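Home Features Work Food Archive Subscribe

Teaching the Busboy

May 31, 2023

I bused tables for seven years before anybody paid me to write a sentence, so I came to this story with opinions. I know what a full tray does to your wrist at the end of a double. I know the look a diner gives you when you reach for a plate with one bite left on it. And when I heard that Skuvance, the company that runs staff dining rooms in a bunch of office parks, was moving people off the floor to help train a table-clearing robot called the Cilex, my first thought was a rude one.

My second thought was that I should go see it.

The place where the training happens is up on the second floor of the old Jacobs building, which used to sell carpet. Climora, the outfit that makes the Cilex, took it over and filled it with tables and chairs and flowers and trays, and then with people. I was expecting robots! What I walked into was mostly folks in T-shirts moving dishes around, with a funny gray tool in each hand, for hours.

The tool is a gripper you hold. It has two curved fingers that close when you squeeze, the same shape as the fingers on the robot, with a patterned square on the side so the software can keep track of where it is. You pick up a cup with it, you put the cup down, and everything your hands did gets saved. Do that enough times, with enough different people, and the robot has something to learn from. You clear the table so that someday it can.

The other half of the getup goes on your head, a little black device on a strap or a cap. After an hour you forget it's there, I was told, and then you go to the bathroom with it on. (They are very strict about that now.)

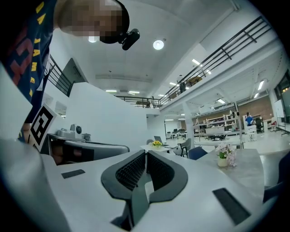
What the job used to be

Skuvance people who come over to Climora do a ten-week rotation. It was voluntary the first time, back in December, and a woman who signed up for that first group told me she did it for one reason: her knees. She had been a runner in the dining room, the person who goes back and forth between the tables and the dish room, and she figured a month or two of standing in one spot would feel like a vacation.

"It's a different tired," she said. "My legs are fine. My brain is mush by lunch."

I tried it, so I can tell you why. Bus a table the normal way and you don't think. You stack while you scan the next table, you carry three things badly instead of one thing well, and you wipe with whatever's left of your free hand. None of that is allowed with the grippers. You go for one item, you close, you lift, you set it down, you let go all the way. If you fumble you don't grab it with your thumb. You finish the motion and do it over.

I dropped a spoon on my second try and said a word that I hope got edited out.

A full shift comes to 300 recorded tries per person, which sounds like nothing until you are on your fortieth saucer. They break it up with different jobs. Some tables are about cups, some are about food, some are about getting everything onto a tray without knocking into the centerpiece. The layouts get shuffled all the time, and the flowers move, and the chairs get pushed in or pulled out, so the robot won't grow up thinking every lunch looks the same.

The part about being good at it

Nobody I talked to in that room had been told they were skilled before. I keep coming back to that. In my own busing days the word was "unskilled," it was right there on the form, and a manager once told me a trained dog could do it if dogs didn't shed. Now there is a company with real money behind it, and it has spent most of that money trying to copy what the dining room crew does without thinking. The engineers come out from behind their monitors and ask questions. How do you know the stack is about to slide? Why did you take the glass first?

A man who has been with Skuvance since he was nineteen found all this very funny. He said he'd spent most of an afternoon explaining to someone with a doctorate that you never reach across a person, and that the someone had written it down. He was pleased about it, too. You could tell. He also told me that he earns two dollars an hour more at Climora than on the floor, and that when the rotation ends, so do the two dollars.

That is the bit that sticks in people's throats. The recordings stay. Nearly 2000 a day go into the pile when every table is staffed, and each one keeps on being useful after the person who made it is back pushing a cart. I asked several of the workers if they thought they should get something for that, a little check every time a Cilex gets sold, say. A couple of them laughed. One of them didn't laugh at all and asked me whether I knew a lawyer.

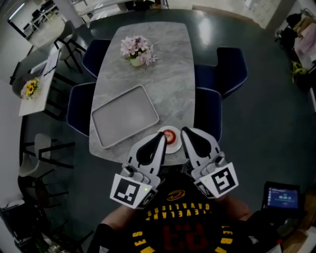 My own worry going in was the simple one, that these people were being paid to get rid of their own jobs. I still have that worry, only now it has more corners on it. Watching somebody in a black Cavaliers jersey, number 23, line up both grippers on either side of one little white saucer with what looked like a piece of red fruit on it, I thought how far that was from a Skuvance dining room at noon. There was an empty gray tray beside it and a pot of pink flowers past that, and it was all very civilized. At noon in an office park there is soup on the chairs. There is a guy on the phone with his elbow in the butter.

The Skuvance manager I spoke to was pretty frank about it. The plan is to put the robots on the late shift first, after the diners are gone and the tables just sit there. That's the shift they can't fill. She told me no one would be let go this year, and when I asked about next year she said, "I don't know, and I've told them I don't know." I believed her, for what that's worth, and I've been lied to by a lot of restaurant managers.

What the crew wants

I asked everybody the same question before I left, which was what they'd have the robot take if it were up to them. I got a very clear list. Chairs, first of all, lifting them up and taking them down again. Scraping. The last hour of any shift. The trays, if it could ever be trusted with a full one, and they had their doubts there.

Then I asked what they'd keep, and that took longer. The woman with the knees said she'd keep the regulars. There's an older accountant who eats alone and saves the crossword for her, and she does the bottom corner while she wipes down his table. She hadn't seen him in weeks because of the rotation and she wanted to know who had been doing his corner. Somebody else said the walk between the tables, oddly enough, which is exactly what I would have given away in my day.

The man who'd been there since nineteen wanted the break room at the dining hall fixed. He said this had nothing to do with robots and he'd like it in the article anyway. The microwave has been out since before Christmas, and the fan over the dish machine rattles, and he has reported both of them more than once.

I went home with a sore right hand from all that squeezing. The following week I got a text from the woman to say she was back on the floor, her knees were killing her, and the accountant had left the whole puzzle blank.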